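Blog > Apps > Social

We use cookies to remember your settings. Accept | Manage

Stulitia is shutting down its video side in February

I have used Stulitia for 2 years, mostly to follow people who restore old radios. On Monday the app showed a notice saying the video tab will close in February and everything in it will move to Aidoo, the company's other app.

Drafts won't move. I had 144 of them, so I spent the evening deciding what to keep. I saved 50 and let the rest go.

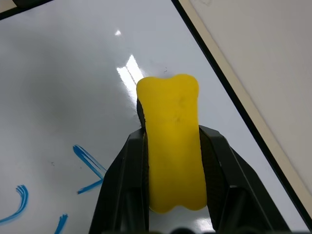
Exporting is slow. The app only lets you pick 40 clips at a time, and it drops the captions unless you check a box at the bottom of the second screen. I missed it on my first batch and had to run that one again.

I'm not sure I'll sign up for Aidoo. The feed is mostly ads and I already have too many logins. If the radio people go there, I probably will too.

Last updated: February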